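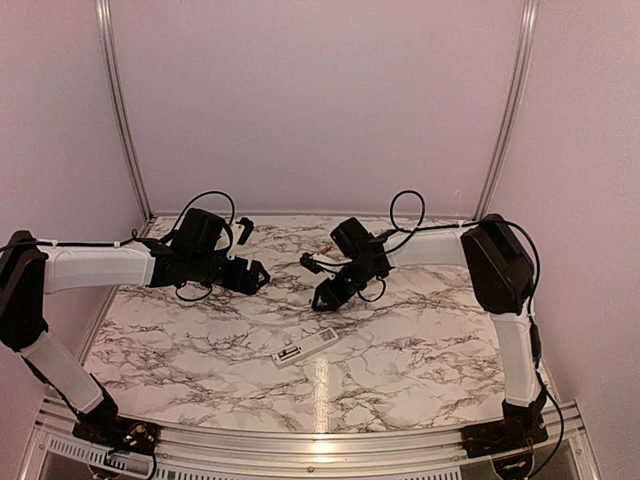 24. September

Nur schnell, muss gleich los. Heute bis spät in der Werkstatt, Danang hat die Kabel am rechten Arm neu verlegt, ich links die Clips. Schlaufe am Handgelenk immer noch zu lang, bleibt bei großer Drehung hängen. Morgen kürzen!!

Aufgabe für die nächsten Wochen: Fernbedienung, Batterien rein, Deckel drauf. Anwara meint, erst mal nur drehen und übergeben. Hat wohl recht. Von 30 Versuchen gestern 3 brauchbar, der Rest – naja. Greifer rechts kommt zu steil an, Offset stimmt nich. Im Skript noch der alte Wert von Runomel, muss raus.

Puspita fragt wegen Dezember, Vorführung im Verein. Hab ja gesagt, war vieleicht dumm.

Noch besorgen: Kabelbinder, AAA, Schraubensicherung.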